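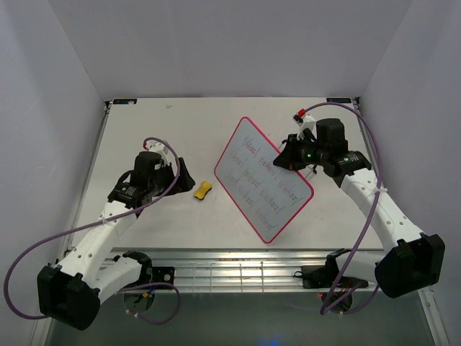 Bimanual whiteboard wiping: tapered fingers or wide fingers on the holding arm?

Posted in Grippers and end effectors

We have two small arms mounted side by side on a front rail, facing a white tabletop with gray walls on three sides. The task is wiping a small whiteboard. The right arm holds the board by its edge, and the left arm picks up a sponge and wipes. The board is free on the table, so whatever the right gripper does not resist turns into rotation.

I am comparing two finger sets for the right arm. Set A is the stock tapered finger from Skusari. Set B is a wide finger from Dustero with a flat rubber pad. Both arms run on the same Kudo controller at the same gains. I ran 400 episodes with each set before the counts below were taken, and those are not included because the camera mount was changed afterward.

What I see with set A:
The grip on the border is good at the start. When the sponge moves across the board toward the far corner, the board turns under the fingertips. After three strokes the angle is often far enough off that the wiping path misses part of the writing.

What I see with set B:
Less rotation, but the finger covers more of the writing surface, and the policy leaves marks next to it. It also closes on air more often, because the pad is thick and has to get under the edge of the board first.

The tapered tips already overlap the border and some of the writing area, so neither set leaves the surface fully clear. Grip force is limited in software. I have not changed the limit because the border of the board is thin and I have bent one.

Is there a reason to prefer one shape for the holding arm, or should I stop looking at fingers and change the grip point? Replacing the board with a heavier one is not an option, as the same board is used in our older data.

Posted by railmount_b

girnden_user

Change the grip point first. Finger shape matters less than the distance between the grip and the line of the stroke. If you hold at the upper right edge and wipe at the far left corner, the sponge has the full width of the board as a lever. A wider pad raises the torque you can resist, but only in proportion to the contact patch, and yours is small in both cases.

Two things to try before you buy anything.

1. Hold the board at the middle of one side, and wipe mostly toward and away from the gripper. Strokes along the line through the grip point produce very little rotation. Strokes across it produce all of it. If the board starts out turned like a diamond, choose the stroke direction from the board angle and leave the table axes out of it.

2. Press down with the holding arm. A few millimeters of commanded height below the real contact height puts the board against the table, and table friction does part of the work. With position control this depends on how stiff your wrist is, so raise the offset in small steps. Watch the motor temperature on the shoulder. We left a Girnden arm pressing like this over a lunch break and it tripped its thermal limit.

On the pads: I ran 1,573 holds on a similar board, split between a bare tapered finger and the same finger with thin silicone tape on the inside. The taped finger slipped less, and I went back to bare fingers only for parts that had to slide. Tape costs almost nothing and keeps the narrow profile you want near the writing. Replace it when it gets dusty. Marker residue makes it slick, and you will read that as a bad policy.

Also check where your wrist camera sits relative to the fingers. A wide finger can hide the near edge of the board in the wrist view, and that alone could explain the closing on air. Compare the two wrist images at the moment before closing.

tk_733

Use suction. We have a cup on one arm and it holds anything flat.

girnden_user

Suction on the writing side covers writing too, and you need an air line through the whole arm. It would also make the new data hard to mix with the old. I would not start there.

cable_loop

Agree on the grip point. One addition, from having lost a week to it: check your wrist cable before you compare fingers. If the cable arches from the wrist connector back down to the elbow and is tied to the link, the loop can pull on the wrist when the arm reaches far out. On ours this was enough to turn the held part slowly with no sponge touching it. Hold the board, leave the other arm parked and log the wrist joint for a minute. If it drifts, move the zip tie before anything else.

For the comparison itself, alternate the finger sets in short blocks. We did all of A and then all of B, and by Friday the sponge was worn enough that friction on the board had changed, so the B numbers meant very little. Same sponge age and same marker for both sets, and write down the board angle at the start of each episode.

railmount_b

Cable test done on the right arm. There is a small drift at full reach and none at the usual hold position, so I moved the tie and left it there. Tape on the tapered fingers is next, with strokes along the grip line. Set B stays in the drawer until I have looked at the wrist images.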